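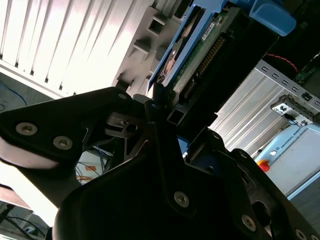
**Student project report: how letting adverts describe small flats, and what viewers find when they get there**

Mahlet Zeleke and Zewditu Ejigu
Property and Housing Studies, second-year project

## 1. What we set out to do

Our project looked at adverts for one-bedroom and studio flats to rent in Tultow. We wanted to know which facts an advert gives a would-be tenant, which it leaves out, and how much of what is left out can be learned by ringing the agent. The idea came from Zewditu's own flat hunt in her first year, when she went to five viewings and at three of them the heating was a plug-in heater that hadn't been mentioned.

We did not look at prices in any detail. Another group in our year was working on rents and we agreed to keep out of each other's way.

## 2. How we collected the adverts

We took adverts from two places: the Cliline listings site, and the window and website of Eichhorn, a letting agent on the main street. Collection ran through March. Each Monday we saved every new advert for a studio or one-bedroom flat inside the town boundary. Flats that came up on both were kept once, using the longer text.

This gave us 164 adverts. Rooms in shared houses were left out, and so were holiday lets, though a few were hard to tell apart from ordinary lets until we read the minimum term.

For each advert we filled in one row of a shared spreadsheet with 7 headings:

- floor level and whether there is a lift
- type of heating
- floor area
- council tax band
- energy rating
- what furniture stays
- length of let

A heading was marked "given", "part given" or "missing". We each marked the first batch separately and then compared. Most of our disagreements were over furniture. Mahlet had marked "part furnished" as given and Zewditu had marked it as missing. We settled on "part given" and went back over the rows already done.

## 3. What the adverts said

Length of let was the heading most often given, followed by furniture. Floor area was the one most often missing. Where it did appear it was usually on a floor plan and not in the text, and several plans had no scale.

Heating was mixed. Gas central heating was nearly always mentioned. Electric heating was mentioned far less, and when it was, the wording was vague – "modern heating" and "efficient electric system" both turned up more than once. We could not tell from the advert whether these meant storage heaters, panel heaters or something else.

Top-floor flats were often sold on the view, with no word about a lift. The adverts for Plukari Court were an exception. They named the floor, said the lift stops one level short, and gave the number of stairs left to climb. We thought this was the clearest wording we saw.

Adverts in the agent's window were shorter than the online ones, as we expected. The window cards left out the energy rating more often than the website did for the same flat.

## 4. Phone calls

We rang to ask about the missing facts for a small number of flats. We said at the start of each call that we were students doing a project. Council tax band was easy to get. Floor area was not, and we were usually told to come and measure. One private landlord offered to pace the living room out while Mahlet waited on the line, and did.

We had planned more calls but many flats had gone by the time we rang. Next time we would call on the day the advert appears.

## 5. Problems

Cliline lets landlords edit an advert after it goes up, and we only saved each one once. Some facts we marked as missing may have been added later. We also covered a single month in a single town.

The spreadsheet was overwritten once, and one week's rows had to be typed in again from the saved pages.

## 6. Who did what

Zewditu saved the online adverts and made the phone calls for flats in the town centre. Mahlet copied the window cards, made the other calls and drew the charts. We wrote the report together. Zewditu wrote the first draft of sections 2 and 5 and Mahlet wrote the rest.

The spreadsheet and the list of call questions are in the project folder. Addresses and landlords' names have been taken out of both.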